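4. Where the books were kept

4.1 Returns and coding

The household survey was sent to 3,478 addresses in Illach, Amegashie and Jultodmont, and 1,318 forms came back completed. Fieldwork had opened in January and the last form accepted was logged on 05/03/2021. Section 3 dealt with how many books each household said it owned. The present section deals with where in the home those books were kept, and with how the place was related to whether they had been read in the past year.

Respondents were asked to list every room in which they kept books and to say, for each, what the books stood or lay on. Answers were free text. Two coders sorted them into five groups: fixed shelves, free-standing bookcases, table or desk, floor, and boxed or otherwise packed away. Window sills were at first given a group of their own, but the coders found it hard to separate them from low shelves in the older Jultodmont houses, where the sills are deep, and the two were merged with fixed shelves. Books kept in vehicles, sheds and workplaces were left out. Cookery books kept in the kitchen were counted with the rest, although a few households plainly did not think of them as books at all and only added them when telephoned. 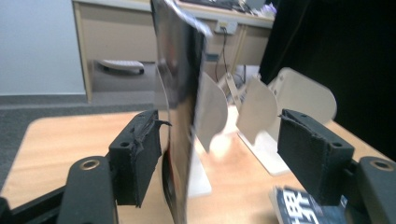 One respondent in Amegashie wrote that the question was badly put, as the same book might be by the bed on one evening and back on the landing the next, and that she would have liked to answer for the book and leave the room out of it. Similar remarks were written in the margins of other forms. We accept the point. The survey records a usual place, as judged by the person filling in the form, and says little about movement between places. The diary study planned for Brellura will follow single titles over several weeks and should give a better account.

4.2 Storage place and reading

Households that kept at least part of their books on a table or desk were more likely to report having read one of them in the past year than households that used fixed shelves alone. The difference held in all 3 towns, though it was weaker in Illach, where the homes in our sample are larger and many have a separate room with built-in shelving. It was also weaker among households with more than 1,000 books. Very large collections were spread over most of the available surfaces, so the presence of some on a table tells us less.

It would be a mistake to read this as an effect of the table. A person who is part way through a book is likely to leave it somewhere near to hand, and the direction of cause may well run from reading to place. The question on length of stay ("How long have the books been there?") was meant to help with this, but it was skipped too often to be of use. Where it was answered, table books had been in place for anything from a day to many years. In the long-stay cases the books were mostly held upright by a bookend, a rack or an expandable holder, and respondents tended to describe them as a set: reference works, school books, hymn books, a series received as a gift.

Figure 4. Table storage: books standing in an expandable metal holder.
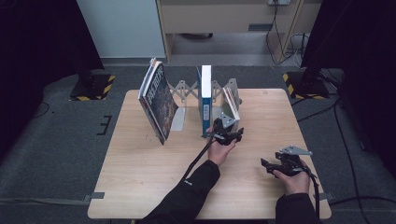

The short-stay cases were different. These were usually one or two books lying flat, often with letters or newspapers on top, and respondents rarely described them as being stored. Several left them off the form and mentioned them only under "other comments". The number of books in short-stay use is therefore likely to be too low in our data, and the link between table storage and reading may be somewhat stronger than we report.

Floor storage was commonest among tenants in Jultodmont and among households that had moved in the past two years. It was not clearly linked with reading in either direction. Boxed books were read least, as expected, but a minority of households said that they opened the boxes regularly, mainly for children's books being passed from an older child to a younger one.

4.3 Shared homes

Forms from shared homes were coded separately. In most of these the books in common rooms belonged to people who had since left, and the remaining occupants could seldom say whether anyone had read them. These forms are included in the totals but not in the comparison in 4.2.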